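Flosasus: Assisted Tidying in the Home
Progress report to the Dukia Fund, second reporting period
Submitted 2/9/26 by Ibsa Gebreyes, project lead

1. Summary of the period

Work on picking up and disposing of drinks cans continued at the Memari site until the end of January, when disposal runs were suspended following a contact fault at the waste bin. No person was injured. The fault has been traced, a correction has been made, and a restricted form of testing has resumed. The present report sets out what happened, what it has cost the programme, and what we ask the Fund to agree. 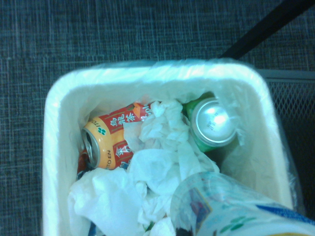
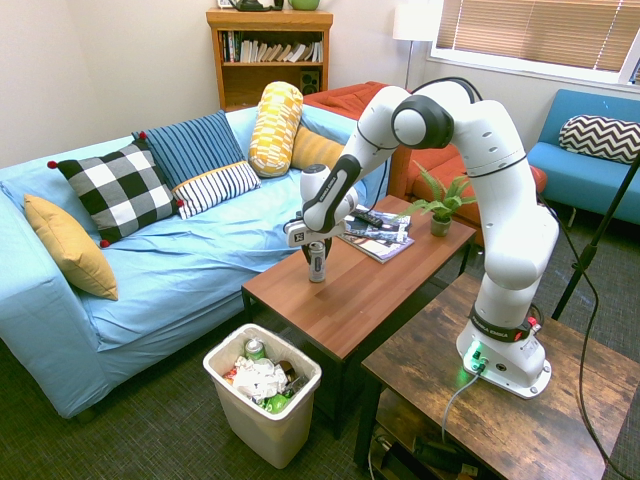

2. The fault

Disposal runs have two stages. In the first, the arm takes hold of an item on the coffee table and lifts it clear. In the second, it carries the item over the bin, estimates the height of the waste already inside, lowers to a set distance above that height and opens the gripper. The fault lies wholly in the second stage. The estimate is made from the wrist camera, and it depends on the camera being able to tell where a surface is. A bin in ordinary use offers several surfaces that make this difficult. In the view from the wrist, the thin liner is folded over the rim and creased along the back wall, and a large, glossy, translucent container lies across the crumpled tissue in the lower right. Our software treated gaps in the measurement over such items as empty space and filled them with the lowest reading nearby. Where a translucent item lay on top, the recorded height of the waste was therefore too low.

On the run that led to the suspension, the arm lowered to a point 49 mm beneath its intended release height while still holding a can. The can was pressed into the waste, the bin tipped against the leg of the coffee table, and the arm continued downwards for a short time before its contact limit was reached and it stopped. The operator, who was standing outside the marked area, then pressed the emergency stop. The bin did not fall over. The can was crushed along one side and a small amount of liquid was spilled on the carpet.

The arm's own protective stop worked at the force to which it had been set. We consider, however, that the setting was too high for this task. It had been carried over from earlier work on lifting heavier household items and had not been reviewed when the bin was introduced. This was an omission in our change procedure, and it is recorded as a separate finding.

3. Results before suspension

The plan for the period was 122 disposal runs. We had carried out 100 when work was suspended, and 80 of those ended with the item in the bin without any action by the operator. The remaining runs included dropped items, early stops and cases in which the operator ended the run as a precaution.

On reviewing the recordings, we found that several of the runs counted as successful had also involved light contact with the waste. They had not been reported because the item was released in the correct place and the run ended normally. The result above should accordingly be read as a measure of disposal only. It should not be used as a measure of safe operation, and we have withdrawn the chart in our previous report that presented it in that way.

4. Corrective measures

The following changes are in place at Memari.

Missing readings inside the bin are now treated as occupied space up to the level of the rim. If too much of the view is missing, the arm holds its position and asks the operator to decide.

The contact limit has been lowered for all movement beneath table height. Speed in the same region has been halved.

Any contact before release is logged as a fault, whether or not the item reaches the bin.

The bin is emptied when its contents come within a hand's width of the rim. This is a temporary rule. A useful system will have to cope with a full bin, and we intend to remove the rule once the new height estimate has been shown to be reliable.

A change of container, furniture or task now requires a written review of the force and speed settings, signed by the project lead and by the safety adviser at Son.

Son has reviewed the first two measures and accepted them for supervised use. It has asked for further evidence on the third, in particular whether very light contact with loose tissue can be told apart from ordinary sensor noise. Our early tests suggest that it cannot always be. We are comparing the wrist force readings with the recordings by eye, which is slow work but gives us a sound basis for choosing a threshold.

5. Effect on the work plan

Picking from the table was not affected and has gone ahead as planned. The outstanding disposal runs will be moved into the next period, and all disposal results will be collected afresh under the new settings, as the earlier ones are no longer comparable. The home visits due to begin in the next period are postponed. They will not be rescheduled until Son has given its written agreement.

There is no request for additional funds. The cost of the delay can be met from the travel line, which is underspent as a result of the postponed visits.

6. Decisions requested

The Fund is asked to note the fault and the withdrawal of the earlier chart; to agree that the disposal milestone be moved to the end of the next reporting period; and to approve the transfer from travel to staff time. The full incident record, including the force log and the operator's statement, has been lodged with the Fund's programme office and can be supplied to the reviewers on request.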